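Wallpapering the box room, part two

I had meant to finish the box room by Monday and I didn't. The stripping took most of the time. Under the woodchip there was a layer of painted lining paper, and under that a strip of something brown which came off in pieces the size of a stamp. The steamer helped on two of the walls and did very little on the other two.

Once the plaster was bare I filled the cracks, sanded them back and gave everything a coat of size. I left it overnight with the window open. Then I had to settle on a paper, which I had been putting off. I knew I wanted flowers, on a pale ground, and a stripe faint enough that you don't notice it until you are near. 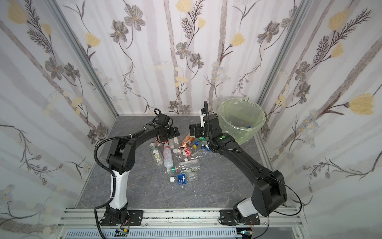
Fiachra Mac Carthaigh wrote to say that a stripe is a mistake in any house built before the war, as the corners are never true and the stripe will show it up by the second drop. He would hang a plumb line on every wall and start again from it each time you turn a corner, and he would never trust the door frame.

I took the advice. My plumb line is a bit of string with a heavy nut on the end and it works well enough. The wall by the door leans more than I had thought, so I cut the corner piece narrow and overlapped it by a few millimetres on the next wall. You can find the join if you go looking for it.

The paste came from Gamard in Trirnevbridge. I used the ready-mixed tub, which is dearer than the powder but saves a bucket. One tub did the room with a little left over. The paper I ordered came to 200 pounds with delivery, and I bought one roll more than the chart said. I was glad of it, as I lost most of a roll to pattern matching – the repeat is a long one and the offcuts are no use for anything except the back of a cupboard.

Cutting round the light switch was easier than last time. Turn the power off, paste over the switch, make a cross in the paper and trim the flaps.

The floor comes next. The boards are too far gone to sand, so it will be a sheet floor of some kind, and I keep going back to grey with a marble pattern. It would go with the flowers and it wouldn't show the dust. 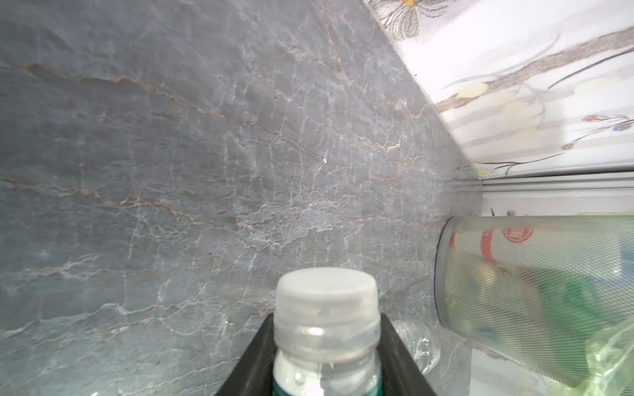 What I would do differently

Buy a new brush. Mine shed bristles into the paste and I was picking them out until 14 strips in, when I gave up and borrowed one. I would also paint the skirting before the paper went up. I am now doing it with masking tape and a small piece of card, and it is slow work.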